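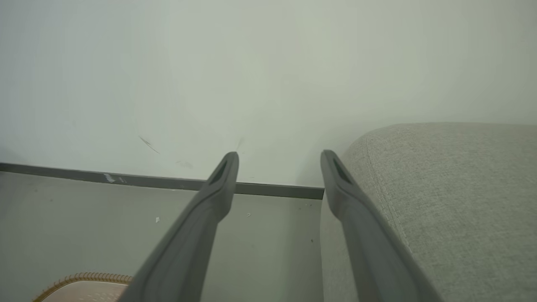

View from the wrist cam, fingers open, wall behind

Wrist camera calibration keeps drifting, demo is in February

Posted by prulleo_fan

Hi all. Student project, second semester, three of us plus an advisor who is mostly in meetings. We have a parallel gripper with a little camera at the wrist and the task is tidy-up: find small stuff on the floor of a living-room-type space, pick it up, put it in a bin. Class demo is in February and I'm getting nervous.

Problem is the hand-eye calibration. We run it in the morning, get a decent number, and by the afternoon the gripper goes down next to the object and closes on air. Always to the same side, always a bit short. Re-run calibration, fine again. For a while.

Second problem, maybe related. The detector keeps giving us floor objects that are not objects. We trained on 260 pictures we labeled ourselves (never again) and it fires on specks on the floor, and on marks on the wall, and once with high confidence on our own left finger. The picture up top is a typical view. Both fingers in it, baseboard, pale floor, side of the gray seat on the right. There's a dark scuff on the wall left of center and it really loves that scuff. Also the chipped spot on the baseboard.

What we tried:
– more calibration poses, went from 8 to 22
– turned the threshold up, then it misses real socks
– masked the bottom of the picture, but then we lose the object exactly when we need it, right before the grasp

Using the Dradau course kit software if that matters. Is there a standard thing people do here? We don't have budget for a second camera. Thanks in advance, sorry for the long post

Yolotzin Zepeda

Two separate problems I think, don't mix them up.

Drift first. If it's good in the morning and bad later the math is probably ok and something is moving. Check the camera mount. Printed bracket? They creep, and the screws back out when the arm does fast stops. Draw a pencil line across the bracket and the wrist, run it for the afternoon, look at the line. Took my team a week to think of that, we kept rewriting the solver. We ended up with thread locker and a metal washer each side.

If the line hasn't moved, check whether the arm is homing the same every time. Do you power cycle at lunch? Some of the cheaper arms come back a hair off after a restart and then everything downstream is wrong by the same amount in the same direction, which sounds a lot like what you have.

Also how different are your 22 poses? More poses doesn't help if they all look alike. You need big rotations of the wrist, around at least two axes, not just sliding the hand left and right over the board. Tilt it untill it feels silly. I'd take 15 ugly poses over 50 nice ones.

And use your fingers as a check! They're in the view anyway, they are bolted to the same hand. Save one picture with the gripper fully open right after calibration. Before each run open it fully again and compare where the fingertips land. If they shifted in the picture, your camera moved. Free test, ten lines of code. Make sure it's the same opening both times or you'll chase a ghost.

For the detector, don't mask the bottom strip. Mask the shape of the fingers. You know the opening width at all times so you can make a mask for open, half, closed and pick the nearest. Everything between the fingers stays visible, and that gap is the part you want.

For the wall stuff – you know the camera pose and you know where the floor is. Project each detection down to the floor plane. If the box sits above the baseboard line it isn't on the floor, drop it. That kills the scuff with no retraining at all. Needs ok calibration obviously so fix that first.

Bautista_labs

just get more data. 260 is nothing

prornham

Agree with most of what Yolotzin wrote, couple things to add.

More data yes, but the right kind. You probably labeled only pictures with something to pick up in them. Go take 50 or so with nothing on the list in view, wall, floor, the furniture side, fingers open, fingers closed, and put them in with empty labels. Most trainers accept that, check that yours doesn't silently skip pictures without boxes. Ours did and we didn't notice for ages.

Specks: put a minimum size on it. Once you have the floor projection you get a real size in cm, so anything tinier than your smallest target gets tossed. Don't do it in pixels, a crumb up close is as big as a sock far away.

Careful with things at the edge of the view too. In your picture there's something woven with a rope-type rim down in the left corner, half behind the finger. Basket, mat, can't tell. Your detector can't either. We had a rule that a box touching the picture border is never a grasp target, the arm has to move and look again first. Slower but we stopped grabbing corners of rugs.

Last one, lock exposure and white balance. Pale floor plus pale wall, auto exposure will hunt when the fingers close and go dark on you, and the scores jump around.

prulleo_fan

ok so. Did the pencil line thing. Line moved, not by much but you can see it. One of the two bracket screws I could turn with my fingers. Feeling dumb but also relieved

Haven't done the finger masks yet, doing the floor plane filter tonight and then the empty pictures with whoever I can talk into labeling (no labeling needed! great). Auto exposure was on, yes. Will post again if the number still drifts after the washers come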